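Search news, reviews
Print this page | E-mail to a friend

Zerholm adds long-range Vastia estate to October line-up

September 2025

Zerholm has confirmed the specification of the Vastia Touring, an estate version of its electric saloon. Order books open in October.

The car uses a single rear motor rated at 465 hp, fed by a revised battery pack. The official range is 517 km on standard wheels, falling to 386 km with the optional tow pack and larger tyres. Kerb weight has not been published.
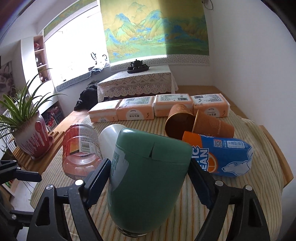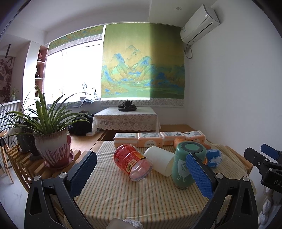
Green containers on a striped cloth, one in each picture.

Rear suspension is a five-link layout with self-levelling air springs, supplied by Thoroddsen. The springs hold ride height constant under load and lower the tail for loading when the car is parked. Steering ratio and front dampers carry over from the saloon.

"The rear subframe is new, and so are its mounting points," said chassis engineer Ditte Frandsen. "Very little behind the back seat is shared."

Production will take place at the Tendovholm plant, with 3000 cars planned for the first model year. Prices will be announced when orders open. Right-hand-drive deliveries follow the left-hand-drive cars by one quarter.

Shares 24 | Comments (7)
Print this page | E-mail to a friend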